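Visit to the Wemthorpe Furniture Showrooms: Report to Members

In August, members of the Lulik Home Furnishing Association visited the showrooms of Eyvindsson at Wemthorpe. The visit was arranged at the invitation of the firm and was led by its showroom manager, Ketill Kragh. The association was represented by the study group on small dwellings.

Reception and introduction

The group was received at 9:30 in the morning in the ground floor hall. Mr. Kragh outlined the history of the site, a former grain store with 3000 square meters of floor space on 2 levels. The lower level holds stock and the workshop. The upper level is divided into furnished rooms, which the firm changes twice a year.

Workshop

Members were first shown the edging benches. Staff demonstrated how a colored band is fitted to a tabletop and how the corners are eased before the band is applied. Questions were taken on repairs. The firm accepts tables of its own make for new edging, and the owner is asked to bring the top without its legs where possible. Members with older extending tables were advised to call ahead.

The Usteto line of compact dining tables was presented by Villads Brøndum of the design office. He explained that the line is meant for households where a single table serves for meals, homework and mending – a situation familiar to many of our members. A short discussion followed on whether square or round tops make better use of a small room. Opinion in the group remained divided.

Furnished rooms

The tour continued upstairs after coffee. The rooms are kept with ordinary household belongings in place, and members remarked that this made it easier to judge how much storage a family needs. The living and dining room drew the most attention. Its square table has a glossy, marble-patterned top in gray, white and cream with salmon and rust veins, finished with a thin red edge. A light wood-grain cabinet stands beyond it, next to a glass display shelf of figurines and plush toys. The low dark console against the wall carries a gold trophy, a jar of snacks and several ornaments. Several members felt that the console was too full, while others considered it true to life.

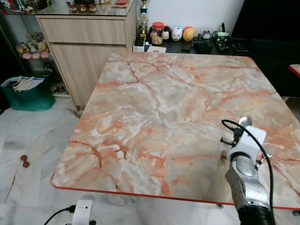
Arrangements for members

Eyvindsson has agreed to receive a second group of members later in the year. Places are limited to 50, and requests should be sent to the association office in writing. Parking is available behind the building – the entrance is on the north side. The upper level is reached by stairs or by the goods elevator, which staff will operate on request.

The association thanks Mr. Kragh and Mr. Brøndum for their time and for the printed care instructions supplied to all those attending. Spare copies may be collected from the office.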